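The Tray

I moved to Plodville for the job and stayed for the bakery, which closed the same spring, so you can see how my planning generally goes. The job was at Skadengate. We had the second floor over a flooring showroom, and all day long you could hear people downstairs being sold on cork.

My boss was Kusum Nautiyal, and she had a question she'd been carrying since grad school. She wanted to know if an arm learns a task better from clean runs or from messy ones. Everybody trains on clean runs. You get a person with steady hands to steer the arm through the job, you throw out any run with a fumble in it, and you feed the rest to the learner. Kusum thought the fumbles were worth something. She thought an arm that had only ever seen perfect would go to pieces the first time a block sat crooked.

So the plan was 2000 runs. Half of them, a clean 1000, would be the pretty ones. The other 1000 would have mistakes left in, with the recovery after each mistake. Same arm, same four blocks, same tray. Then we'd train two copies of the learner, which we named Cuesta and Moritville after the two streets you could see from the break room, and give each one 100 tries it had never practiced for.

I was hired for the pretty ones. I have very steady hands! I used to letter cakes.

It took me eleven days to get bored and about a month to get bad. Somewhere in there I started talking to the arm, just small stuff – come on, over a bit, there you go – and then I started talking to it about my sister, and then one night Kusum came back for her umbrella and heard me telling it that I should have gone to the hospital sooner. She stood there in her wet coat. I had a block halfway to the tray and I dropped it.

"Keep that one," she said.

"It's a fumble."

"I know what it is. Pick it up and keep going, and put it in the other pile."

I went around the block twice before I got it. It went in the tray sideways and I had to nudge it over. Ugly, ugly run. It was number 1352, and I remember because I wrote the number on the back of my hand like a teenager.

After that she moved me over to the messy side and brought in a kid with piano fingers to finish the clean set. You'd think making mistakes would be easy, but faking one looks fake. Kusum could spot it in the plots every time. A fake slip starts too late and gets fixed too fast, like you knew where you were going the whole way. She'd toss those out and send me back in. The only way I could do it right was to get tired for real, or get upset for real, and that November I had plenty of both to hand over.

We ran the test at the end of the month. Cuesta, the one raised on clean runs, was lovely to watch. It went straight to the block and straight to the tray, and if the block shifted even a little it closed on air, carried the air over, and set the air down very gently. It did that over and over. I felt awful for it.

Moritville wandered. It would come in low, stop, back up, look again (I know it doesn't look, Kusum told me a hundred times it doesn't look like that). But when it missed, it went back. It finished nearly twice as many as Cuesta did. Kusum wrote it all up with the proper warnings – one arm, one task, two tired operators – and she was strict about those warnings. She wouldn't let me say we'd proved anything.

What I didn't put in my notes was the thing on try 61. Moritville missed a block, backed off, went around it one way, then around again, picked it up, set it in sideways and gave it a nudge. I checked my hand, as if the number would still be there.

I didn't tell Kusum. I went down through the showroom and called my sister's husband, who I hadn't spoken to since the service, and when he picked up I said the first thing wrong and then I stayed on the line and tried it again.
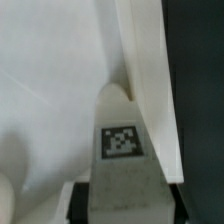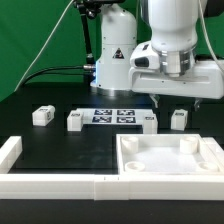 The arm at work: a close view of one finger first, then the blocks, the marker board and the tray.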